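Desance Community Boards > Home and Kitchen > Small kitchens
Topic: Plates in a play kitchen cupboard, how do you keep them from sliding out

orhun_isik
Posts: 13
We have a play corner at the back of the shop in Irnasard, for kids whose parents are looking at furniture. The cupboard in it is a round white one, open at the front, with a black rim. Inside there is a white lattice up top and a smooth curved floor. It looks good but nothing stays put on that floor. Plates lean, then slide, then they are on the mat. I pick them up at closing and again at opening.

I don't want to buy another cupboard. What are people using to keep toy dishes in place on a curved surface?

bench_and_bib
Posts: 1,734
Non-slip drawer liner, the rubbery kind with holes. Cut it a bit narrower than the floor so the edges don't curl. You can get a roll at Mercado, kitchen aisle, bottom shelf. Wash it in the sink and let it dry flat.

tallow44
Liner is fine until somebody spills juice on it. Then you have juice under the liner. I'd go with fewer plates. How many have you got in there?

orhun_isik
Four plates, plus the food. Fried eggs, vegetables, a loaf in 3 slices that never has all its slices. There were cups but they went to the other shelf.

tallow44
Take two plates out and see if that settles it. Most of the sliding is plates resting on other plates.

Remzi Karabulut
I don't agree with taking things out. Kids want the pile. At our centre we cut the plates back to one per child and they just fought over the big one. We put everything back and the fighting stopped.

What did help was a dish rack. A short one, the flat wire type, coated so there are no sharp ends. Plates stand up in it and the food goes in a bowl in front. It took the kids a morning to work out and after that they did it themselves, mostly.

bench_and_bib
A rack in a round cupboard will rock. The feet won't all touch.

Remzi Karabulut
Ours is a square cupboard, so fair point. You could put a board under it, cut to sit level across the curve.

halfpint_harriet
We had a similar problem with a toy sink. My husband glued a strip of felt along the front edge and that was enough to stop a plate at the lip. It doesn't look like much but it's been on since January. Grey felt, so it doesn't show the dirt. Don't use the self-stick kind, it peels and little ones pick at it.

orhun_isik
Felt strip sounds like the easiest one to try first. The rim stands up a little from the floor already, so it would only need to be a few millimetres higher.

Went and had a look at it before opening. Big plate tilted with its rim to the front again, small plate behind it with the egg on, and a green veg stuck in beside.

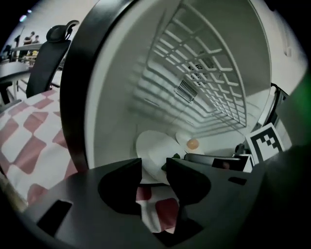

tallow44 thinks the big plate is the whole trouble, and that it should lie flat at the bottom with everything else on top of it. Stored on its side it will always find its way to the front.

orhun_isik
It won't lie flat, that's the thing. The floor curves up before the plate does, so it rests on two points of its rim and tips if you touch it.

bench_and_bib
Then you're back to a board. A flat piece cut to the width, sanded, painted white to match. Two coats, and let it cure properly before it goes near small kids. With liner on top of the board you wouldn't need the felt.

halfpint_harriet
Felt first. It costs next to nothing and you can pull it off if it's no good. A board is a Saturday gone.

Remzi Karabulut
Check the colour of the board too if you go that way. Ours was bare pine and it picked up every crayon in the building.

orhun_isik
OK. Felt this week, board if that fails. There's an offcut bin at Istimbridge Timber that I can go through on my way in. Does anyone know if ordinary craft glue holds on smooth plastic, or do I need something stronger?

tallow44
Craft glue will let go. Rough the plastic up with fine sandpaper first and use a contact adhesive, with the door open. Leave it overnight.

orhun_isik
Will do. I'll post how it went.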